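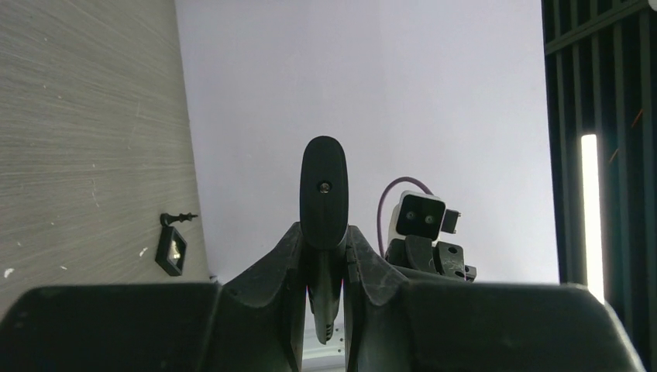 by Paulauskas

Print this page | E-mail this page

Posted 07/02/2018

This report covers the second part of the Beva footpath work, paid from the Trillano small grant. The path between Clisbridge and the old mill is now open for its full length. In December we lost many working days to high water, and the lower steps were finished later than planned.

We have laid 370 metres of new gravel and put in 40 oak posts on the river side. The gate at the mill end is hung, but it does not close well and the joiner must come again. The drain under the field entrance was wider than the old map shows – we had to order a longer pipe.
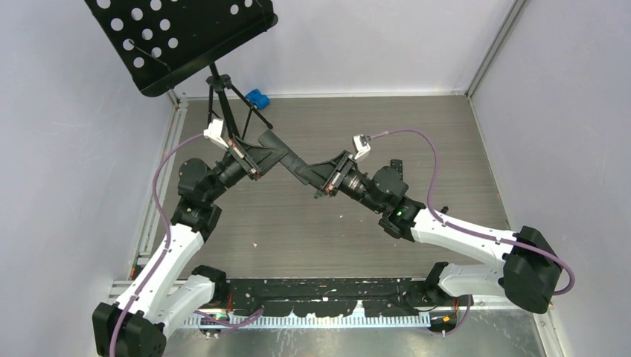
A dark grey zigzag piece held between two grippers.

From the grant we have spent 3800 pounds until now, mostly on gravel and its transport. The pipe is not yet invoiced. We ask that the money for the information board stays in the budget until summer, as the parish has not agreed on the wording.

The farmer has allowed us to use his track for deliveries, and we will repair the ruts when the ground is dry. Still open are
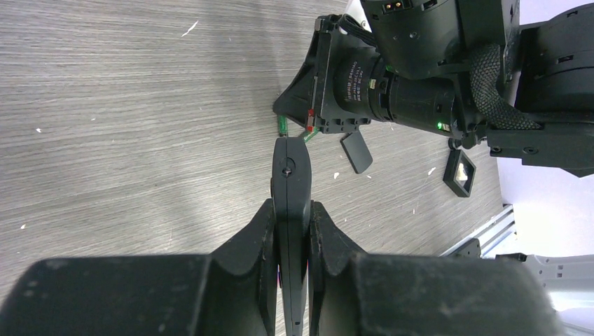 the handrail on the lower steps, the 2 benches near the weir and the seeding of the bank. The seed is bought and stored. We expect to send the next report after the benches are in place.

Comments

Walked it with the pushchair yesterday, much better than before. The gate does stick though.

Will dogs be allowed off the lead by the weir?

Please put one bench in the shade.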